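Rover keeps drifting toward the curb on my street
Prellance board, garage build
Posted by Begoñe Figueroa

Four wheel rover, built at home, camera down low on the chassis. Drives fine in the garage. Out on the street it hugs one side, then stops for patches in the road like they're walls. Edge finder is the stock one from the Zundine kit, threshold at 3,000. Tried 5 different settings, no real change. Top speed is a slow walk so I dont think its lag. Battery full every time. Stills from the street, first one is low res:
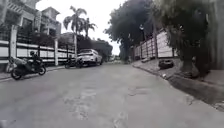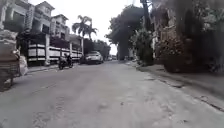
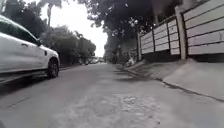 Anyway the motors are matched, I swapped left and right and it drifts the same way. Need this working by June. Any ideas??

Jacqueline Langlois
Grey road, pale curb, flat light — your edge finder has almost nothing to grab. Crop out the sky before you threshold, the white is pulling exposure down and everything under the trees goes to mush. Then lock exposure. Auto will wreck you every time it rolls into shade. For the patches, ignore any edge that doesn't last 6 frames. Mine stopped braking for cracks after that. Also check the camera is level, a small tilt looks just like drift.

dwivedi_bench
get a lidar

cikside
What Jacqueline said about tilt. Mine was one loose screw in the mount, took me four evenings to find. Put a bubble level on it adn drive again before you touch the code.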